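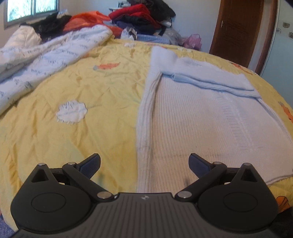 Folding a sweater is mostly a question of finding its edges, according to Chrysoula Tsakiris, and most planners are handed those edges too late to use them. Version 9 of the Conneely planning package, released by Homico in April 2021, moves edge detection ahead of grasp selection and makes the result available to every later stage.

Conneely is a perception and planning package for handling cloth with two-finger grippers. It takes color images from a camera mounted at the wrist or on a hand-held gripper, marks the regions that belong to a garment, and returns a ranked list of grasp points with an approach direction and a finger opening for each. It does not control the arm directly. Motion commands are passed to the customer's own controller through the Dramarby interface, which is unchanged in this release.

The main addition is a layer model. Earlier versions treated a garment lying on a bed or table as a single surface, and a flap folded over the body of a knit was often merged with the fabric beneath it. The new model keeps a separate outline for each visible layer and stores the order in which the layers lie. A grasp can then be requested on the top layer only, on a ribbed band, or on the full stack.

Printed bedspreads and patterned sheets have been a steady source of false edges. Version 9 scores each candidate edge on shading and texture as well as color, so that the border of a printed motif ranks below the border of a real fold. The score is written to the log with each grasp, and the cutoff can be set per site.

"A cartoon print has a very clean outline, and the old scoring liked clean outlines," said Tsakiris. "We had good numbers on plain tables and poor ones on beds. The bed is where the laundry is."

The training set for the layer model was extended with 2,150 hand-guided recordings made in furnished homes. Operators worked with a hand-held gripper and left the rooms as they were. Each recording stores the images, the gripper pose and the finger opening on a common clock. A further 200 recordings were held back for testing and are not used in any shipped model.

Other changes in this release:

Grasp ranking now finishes within 50 milliseconds on the reference computer, measured from the arrival of the image.
Finger opening is planned together with the approach path – previously it was fixed before the approach began.
The log viewer can step through a recording one image at a time and show rejected grasps beside accepted ones.
Calibration files from version 8 are read without conversion. Files from version 7 and earlier must be exported again.

Known limits are listed in the release notes. Thin plastic bags are still assigned to the wrong layer in some views, and dark garments piled on one another may be returned as one item. A fix for the second case is planned for November.

Version 9 is supplied to current license holders at no charge. The Brunen simulator plug-in is a separate download and requires the updated license key. Requests for evaluation copies should be sent to the Homico sales desk, stating the gripper model and the controller in use.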